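The Box from Derndale

The box had come from Derndale with the last of her aunt's things, and Viera Kadlec had not yet decided where it should live. She had moved it from the hall to the bedroom and from the bedroom to the hall. In September she took it to work with her, because work had a long afternoon in it and a table by the wall where people left their plants.

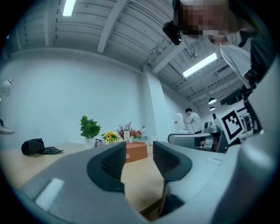
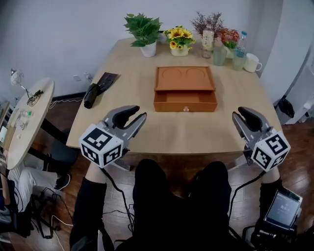 Viera worked at Lightfoot, on the second floor, over a shop that sold lamps. She kept the accounts. The table was where people ate if they did not want to eat at their desks, and over the years it had filled up along the back with whatever they brought in and did not take home. Viera watered what needed water. She had never brought in a plant of her own.

Her aunt had kept the box on a sewing table for as long as Viera could remember. When Viera was a child she was allowed to touch it if her hands were clean. There were buttons in the drawer then, and a thimble, and a folded paper she was told to leave alone. She had left it alone. She was that sort of child, and her aunt knew it, and had probably counted on it.

When the house was cleared, her cousin took the sewing table and the good chairs. He offered her 2000 for her share of what was left and she said yes. Then he telephoned and said there was a box, did she want it, he was going to the dump at 3. She drove out in her work shoes. The box was sitting on the front step with a bag of coat hangers.

The drawer stuck the first time she tried it at home. She rubbed a candle end along the runners and after that it moved well enough. The buttons were gone. The thimble was gone too. The paper was there, at the back, flat against the wood.

It was a receipt from a store called Clokura, which had been on the main street in Derndale before the bank was there. One coat, lady's, 60 paid, balance owing. No color given and no size. Somebody had written "hold until called for" across the bottom in pencil, and it was not her aunt's handwriting.

Viera had never seen her aunt in a coat that cost anything like that. Her aunt wore a brown raincoat with a belt from some other coat. She wore it to church and she wore it to feed the hens.

She had the receipt in her purse now. She sat down at the table with her sandwich and looked at the box and thought about the coat. It could have been collected. A person could pay the rest, bring a coat home, and wear it to one thing and then sell it. Or a person could pay 60 and lose the job at the mill, or change her mind, and the store would hold the coat through one winter and then put it back on the rail. The store would have kept the money. Her aunt would have kept the receipt.

Her manager came by for a cup and asked if the box was for the raffle.

"No," Viera said. "It's mine."

"What do you keep in it?"

"Nothing yet."

He said his mother had one for playing cards. He ran his thumb along the edge of the lid and said they didn't make them like that now, and then he went back to his office and closed the door. He had a call with the people at Trindo every afternoon and always came out of it looking tired.

Viera ate the second half of the sandwich. She got up and turned the sunflowers a little. She thought about the year her aunt had gone away for two weeks, when Viera was six or seven, and how the grown people had talked about it at supper without saying where. Her aunt had come home on the evening bus with one bag. She had put the raincoat on its hook and asked whether anyone had fed the hens. Viera's mother said yes, of course they had. That was all Viera could remember of it, and she was not sure about the bag.

There was no one left to ask. Her mother had died first, and the cousin would only say that the old lady never went anywhere.

At five she put her chair back and took the receipt out of her purse. The folds had gone soft, and one of them had started to split, so she opened it no more than she had to. She read the pencil part again. Then she laid it in the drawer, at the back where it had been, and pushed the drawer shut.

She carried the box down the stairs under her arm. The man from the lamp shop held the street door for her and said it looked heavy. She told him it wasn't. On the bus she had it on her knees, and when a woman got on with two children Viera moved over to the window so that all of them could sit.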